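Drukora Bean Pot, the 2 Quart: Eight Months In

Mon 5 October

I bought this pot in February because Luana Rezende would not stop talking about hers. She made a pot of black beans for a birthday thing at her place, I had three bowls, and by the time I got home I'd already ordered one. So you could say I was not an unbiased shopper!

If you don't know the Drukora pots, they're the small clay-bodied ones with the fat belly and the narrow neck. They come in a 2 quart and a bigger one I didn't look at too hard, as there are only ever a couple of us eating. I paid $50 plus shipping from Lostano, the kitchen shop, and it showed up in a box so stuffed with shredded paper that I was still finding bits of it under the stove in spring.

You have to season it before you cook anything. The leaflet says to soak it overnight, then fill it with water and a splash of milk and bring it up very slowly. I did it. It smelled like a wet flowerpot for an afternoon and then it was fine. The leaflet is badly translated, by the way, and has two different soaking times on two different pages. I went with the longer one.

Okay, the beans. They are so good. I had been making beans in a regular steel pot for years and I thought I was good at it, and these come out creamier, with that thick broth you want to drink from a mug. Pintos are my favorite in it. Chickpeas take forever (plan on most of a Sunday) but they hold their shape. I tried a lentil soup once and didn't see any difference from the steel pot, so I wouldn't bother dragging it out for lentils.

It's slow, though. Really slow. Clay takes its time heating up and if you get impatient and crank the burner you can crack it, so from cold to a proper simmer is about 2 cups of coffee and most of a podcast. On my gas stove I use the heat diffuser all the time, and I had to buy that separately, which annoyed me. A pot that needs a diffuser should come with a diffuser. Jailson Barros next door has the same pot on an electric coil and he's had no trouble, but he also uses one, so who knows.

Cleaning is easy if you don't let it sit. Hot water, a brush, a bit of baking soda if something's stuck. No dish soap, the clay drinks it up. I forgot once and my next batch had a faint lemon thing going on that I did not enjoy.

The handles are my biggest gripe. They're two little ears on the sides, far too small for my oven mitts, and a full pot is heavy. I've ended up folding a dish towel into a strip and holding each ear with that. Luana ladles everything out at the stove and never moves hers, and I've started doing the same on lazy nights.

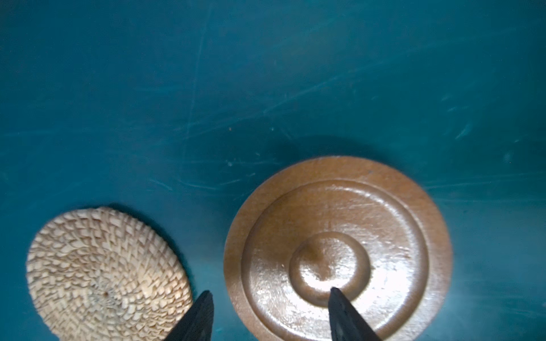
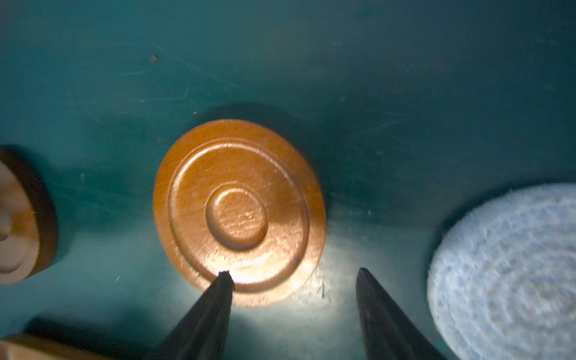

I also looked at the Coltia, which a lot of people recommend. It's cheaper and it's lighter, and the ears on it are better. But the one I handled in the store had a wobble on the bottom, and I couldn't get past it. Then there's the Magalhães, which is gorgeous and costs more than I spend on shoes in a year. If somebody gave me one I'd keep it.

One more thing on the buying end. Lostano had 1163 reviews up when I ordered and a good chunk of the bad ones were from people who skipped the seasoning, so read those with that in mind. The complaints about slow shipping are fair. Mine took almost three weeks and the tracking never moved.

Would I buy it again? Yep. I'd order the diffuser at the same time and I'd get the bigger size for when people come over, since I've had to run two batches for company more than once. Four stars, and I'm taking the last one off for those ears.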